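Sprechzettel Projektvorstellung Robotik-AG, Dezember
Bujar Bošković, Teil 2 (nach der Pause, max. 4 Folien!!)

Begrüßung kurz. Wer ich bin, welche Gruppe. Nicht wieder mit dem Lehrplan anfangen.

Worum gehts: Team Ferkidano, Curnstead-Wettbewerb, Simulationsklasse. Aufgabe für die Schüler: Agent bewegt sich durch eine Wohnung, die er nicht kennt, und soll genannte Gegenstände finden. Nur Kamerabild, keine Karte. Echte Hardware erst in der nächsten Runde, falls wir weiterkommen.

Warum Simulation? Kostet nix, läuft über Nacht, keiner muss Akkus laden. Und zu Hause am eigenen Laptop machbar (hier Pause lassen, fragen wer das auch so macht)

Zahlen: 227 Episoden von Hand durchgesehen. 2230 automatisch ausgewertet. Handarbeit haben die Neuntklässler gemacht, unbedingt loben, sitzen hinten links.

Zwei Programme erklären:
- Daltonier = unsere Erkennung. Name von den Schülern, weil die erste Version Farben verwechselt hat. Grün/Braun ganz schlimm
- Sugawara = Wegplanung. Erst Regeln, später gelernt. Regeln waren am Anfang besser, ruhig zugeben

Dann Beispiel Badezimmer. Suchziel Toilette. Klar, alle lachen, kurz warten. Ist aber ein gutes Ziel: groß, helle Form, steht meistens in nur einem Raum. Schwierig sind die kleinen Sachen drumherum.

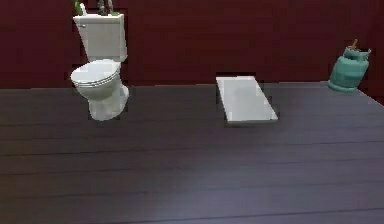
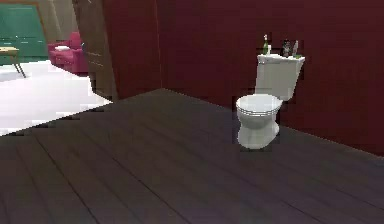
Simulierte Ansichten, dunkler Holzboden, weinrote Wand

Nächster Punkt: wann gilt ein Ziel als gefunden? Darüber haben wir in der AG am längsten gestritten. Regel jetzt: Objekt muss im Bild sein UND der Agent nah genug dran UND er muss selber Stopp sagen. Ohne Stopp kein Punkt. Fanden die Schüler unfair, steht aber so im Reglement.

Typische Fehler: dreht sich im Kreis. Sagt zu früh Stopp. Bleibt an Türrahmen hängen, da hat Sugawara noch einen Bug mit dem Radius, wird gerade umgeschreiben.

Was die Schüler gelernt haben: Versionsverwaltung (mit Tränen), Protokoll führen, Ergebnisse aufschreiben auch wenn sie schlecht sind. Programmieren natürlich auch.

Ausblick: kleinere Ziele, also Flaschen, Pflanzen usw. Bessere Grafikkarte wäre schön, Antrag beim Förderverein läuft, nicht zu sehr drängeln

Fragen. Falls jemand nach dem Code fragt: Adresse steht auf der letzten Folie, Passwort NICHT laut sagen. Beamer danach aus machen, Adapter wieder mitnehmen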